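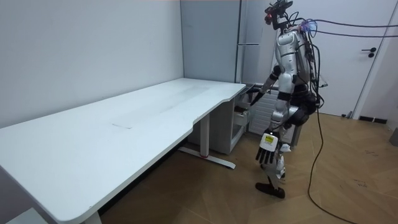 Serkska workroom refit, Urkholm
Progress report to the Widmer fund
Fri 24 December

Short version first, because everybody is leaving early today. Desks are in, drawer units are in, floor is staying. Money is nearly gone but not overspent. Two things late (cable trays and the keys), one thing we want to change and need a yes from you for. Full final report in February as agreed.

Where we are

Delivery from Holline came in two loads instead of one. First load was desks and legs, second was the drawer units plus the boxes of fixings that should have been on the first load. So there was a stretch where we had tops leaning in the corridor with nothing to bolt them down with. Annoying, and the corridor people let us know about it. All cleared now.

26 desks ordered, 26 here. One top had a chipped underside, we kept it, it's on the side no one touches and Holline took it off the bill. All put together and standing in the rooms they were bought for. The plan we sent with the application had them in straight rows, we dropped that in the small rooms and set them at an angle, the doors need room to swing and the rows didn't leave it. Should have measured the doors. We'd measured the walls.

Drawer units all delivered and placed. They go under the end of the desk, the end with the cutout in the front edge, so the person sitting down isn't knocking a knee on a drawer corner. They roll, which was the point of picking them over the fixed ones.

Desks

White tops, as in the quote. There was some grumbling about white and there still is. Shows everything. Smudges, rub marks, the gray streaks you get from sliding a box across. Most of it comes off with a damp cloth and ordinary dish soap. Some of it doesn't. We tried the spray cleaner from the supply closet on one top and it left a dull patch so please nobody use that, a note is going up on the closet door.

The curve on the front edge is liked. It lets you pull the chair in closer and reach the back of the desk without standing up. The rounded corners are liked too, for the reason you'd expect in a small room with a narrow way past.

Legs are metal with a long flat foot. Steady enough once leveled. The floor at Urkholm is not level, it drops toward the window wall in nearly every room, so each desk had to be adjusted where it stands and will have to be adjusted again if it gets moved. Took a lot longer than the time we put in the plan. We put down one afternoon. It was most of a week, on and off, between other things.

Drawer units

Mostly good. Drawers run smooth, hold a decent weight. The top drawer is shallow and takes pens, tape, chargers, the small stuff. Lower down is for folders and whatever people were keeping in bags on the floor before.

Problem one is people leave them open. A drawer left out at knee height next to the walkway is a bruise waiting to happen, and we've had a couple. Asked everybody to push them shut. Works for a day.

Problem two, keys. The units came locked or unlocked at random and the keys came in one bag, not tagged. We matched as many as we could by trying them one by one. The ones we couldn't match are left unlocked for now with a strip of tape over the lock so it doesn't get pushed in by accident. Holline has promised a replacement set, no date given. Will chase after the holidays.

Problem three, smaller. If the bottom is loaded and the top is empty they roll fine, the other way round they want to tip when you pull them by the handle. Heavy things at the bottom. That's going on the note as well. 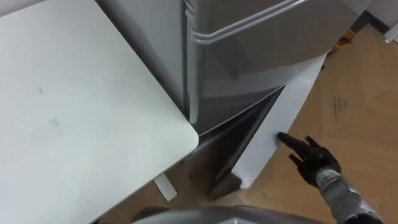 Rounded desk corner and the gray unit next to it, partly open.

Floor

Decision made to keep the wood floor and not lay anything over it. The original budget had a line for carpet tile. We took it out in the fall and you agreed to that by email, just putting it here so it's in a report somewhere. The boards are scuffed, and there's old writing on them in places. None of that stops anyone working. Cleaned, not refinished. Refinishing would've meant emptying every room again and we have only just filled them.

Felt pads for chair legs bought and stuck on. They come off. We are on the second lot, a screw-in type this time, and so far those are staying put.

The casters on the drawer units are hard plastic and do mark the boards if dragged sideways. Softer ones exist. Not asking for money for that now, might be in the Febuary request if the marks get worse.

Power and cables

This is the late part. Desks came without trays underneath. The quote said trays included, the order confirmation didn't, and we signed the order confirmation. Our mistake and we've said so to Holline, who have been fair about it and offered trays at cost. Until they arrive cables run along the wall or across the floor depending on the room. Where they cross a walkway they should be taped down. Went round on Tuesday and re-taped the bad ones. It's a stopgap and it looks like one.

The trays fix under the back edge with screws, pilot holes are already there. Work can be done by us, no fitter needed.

Tidying and what went out

Old desks gone. The better ones went to another floor in the building, the rest to recycling, paid for by the building and not out of this grant. Same for the old filing cabinets, except a couple that turned out to be full. Contents sorted, mostly shredded. What was worth keeping went in the new units.

Clearing the tops was the harder job. The habit here was to pile things on any flat surface and leave them, and new desks are very flat surfaces. We have asked for clear desks at the end of the day. Shared desks are good at this. The ones that belong to one person are worse, ours included.

One storage closet still to do. It's where everthing went that had no home during the move, so it's packed to the door. First job in the new year.

Money

Desks, units and delivery paid in full. Discount for the damaged top already taken off. Hardware, pads, cleaning things and tape paid out of the small items line.

Set aside and not yet spent: 800 dollars for the cable trays. Holline's at-cost price fits inside that, written quote on the way.

Left over after that: 184 dollars. We'd like to hold it for the keys in case the replacement set isn't free, and for more pads.

No other bills expected. If one shows up you'll hear from us before we pay it.

What we'd like to change

The application had a meeting table for the smallest room, 3 chairs each side. Having stood in there with the desk in place, it does not fit, not with people in the chairs. We would like to drop the table and leave that room as a single-desk room. The table was never ordered so nothing to return. The money for it was moved to delivery when the second load got added, with your OK, so the change costs nothing, it just needs your OK on paper because the table is listed by name in the grant letter. 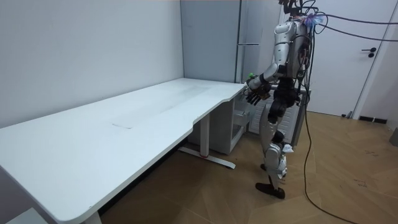 At the walk-round a visitor from Widmer asked whether one desk wasn't a poor use of a whole room, and said a narrow table along the wall might still be possible, with stools pushed under it. Also that the fund wouldn't want to hold things up over it, and to put both choices in writing.

So, both choices. Single desk with drawer unit, as now, free. Or wall table plus stools, which we haven't priced and which would need the door rehung to open outward. Our preference is the first. The room gets used every day as it is and the people using it want the floor space. A wall table would also sit over the only outlets in there.

If the answer is the wall table we can get prices in January, but it would have to be new money, 184 dollars won't cover it.

How people are finding it

No proper survey yet, that was always planned for later on. Going by what we hear: desk height good, depth good, more space than before. White is too bright with the overhead lights on, people are switching half of them off. Drawers too few for those who had a full cabinet to themselves. Rooms quieter, which we didn't plan and can't really explain, maybe less scraping now the pads are on.

One request has come up several times, for hooks. Coats are going over chair backs and ending up under the casters. Wall hooks are cheap and we'll look at what the walls can take.

Next steps

Trays: get the quote, order, fit room by room starting where cables cross a walkway.
Keys: chase Holline, match and tag the lot.
Closet: empty it.
Re-level the desks that were moved after the first setup, there are a few that rock.
Notes for the supply closet and the drawer units, drafted, need printing.
Survey, then final report in February with receipts attached.

Office closed next week, messages will be read but slowly. Receipts so far are scanned and in the shared folder, the delivery one is in twice, ignore the second copy.

Serkska project office, Urkholm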